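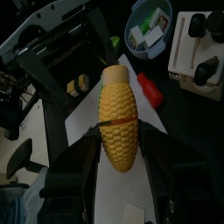
Why does popcorn pop?

Each kernel has a tiny bit of water locked up inside it, and when the kernel gets hot enough, that water turns to steam and pushes until the shell bursts open.

There is a good deal more to the story than that, so get comfortable (and maybe ask a grown-up to make you a bowl of something crunchy while you read).

Let's start with the kernel. A kernel of corn is a seed. If you planted it in warm soil and gave it water and sunshine, it could grow into a whole new corn plant, taller than your teacher. Like most seeds, it comes packed with a lunch. That lunch is called starch, and it is there to feed the baby plant until it has leaves of its own and can make its own food. The baby plant itself is tucked in near the pointy end of the kernel, and it is very small indeed.

Around the outside is a shell called the hull. The hull is the part that gets stuck between your teeth at the movies. In most kinds of corn the hull is thin, or it lets water and steam leak through. In popcorn it is hard and tight all the way around, a bit like the lid on a jam jar that only your grandfather can open.

Now for the water. You can't see it or feel it. A popcorn kernel seems as dry as a pebble when you hold it in your hand. But there are little drops of water hiding in among the starch, left over from when the corn was growing in the field. Farmers are very careful about this! If the corn dries out too much after it is picked, there won't be enough steam to pop it. If it stays too damp, the hull goes soft and gives way too early, and you get small, chewy popcorn that makes everybody frown.

So what happens in the pot?

First the heat soaks in through the hull. The water inside gets hotter and hotter, and it wants to become steam. Steam needs far more room than water does. You have probably seen it come rushing out of the spout of a tea kettle. Inside a kernel there is no spout, so the steam is trapped and it pushes on the hull in every direction at once. Meanwhile the starch, which was hard before, goes soft and gooey, almost like warm jelly.

The kernel keeps on getting hotter, well over 200 degrees on a Fahrenheit thermometer, which is close to where water boils in an open pan, and then a great deal hotter than that. At last the hull can't hold on any longer. It cracks, the steam whooshes out, and the soft starch puffs up into foam. As soon as that foam meets the cooler air outside the kernel, it sets hard. And there is your popcorn, white and fluffy and inside out!

What about the noise?

People used to think the pop was the sound of the hull tearing. Scientists who listened very closely with special equipment found that most of it comes from the steam bursting out. It is a little like the sound a bottle of soda makes when you open it, only quicker and sharper. The jump comes from the kernel too. As it starts to open, a bit of soft starch pushes down against the bottom of the pan like a tiny leg, and up it goes.

Can you pop the corn you eat for dinner?

You would be waiting a long time. The corn we eat on the cob in summer is called sweet corn, and it is picked while it is still young and juicy. Its kernels are full of sugar and its skin is tender, which makes it lovely with butter and no good at all for popping. Popcorn is left on the plant until the leaves turn brown and rustly and the kernels are hard. They are both corn, in the same way that a poodle and a sheepdog are both dogs.

There are two main shapes of popped corn, by the way, and they have names. The kind with wings sticking out every which way is called butterfly. The round kind, like a little ball, is called mushroom. Candy makers like mushroom popcorn best, as it doesn't break when they stir it into sticky caramel. Next time you have a bowl, see which kind you've got.

Something to try at home

You will need a grown-up for this, and a stove.

Take a small handful of popping corn and split it into 2 piles. Put the first pile in a jar with a lid and leave it in the cupboard. Spread the second pile on a baking sheet and ask your grown-up to warm it in a low oven for 2 hours, then let it cool. Before you go on, guess what you think will happen, and write your guess down so you can't change your mind later (we have all been tempted).

Now have your grown-up pop each pile by itself in a covered pan with a spoonful of oil. Listen to both. Look at how big the popped pieces are, and at how many kernels are left sitting at the bottom. Did drying the corn in the oven make a difference? If you'd like, try it again with new kernels and leave them in the oven for 4 hours.

Let everything cool before you taste it. A little salt is nice, and so is cinnamon.

Words to know

Kernel: one seed of corn.
Hull: the hard shell around the kernel.
Starch: the food stored inside a seed.
Steam: what water turns into when it gets very hot.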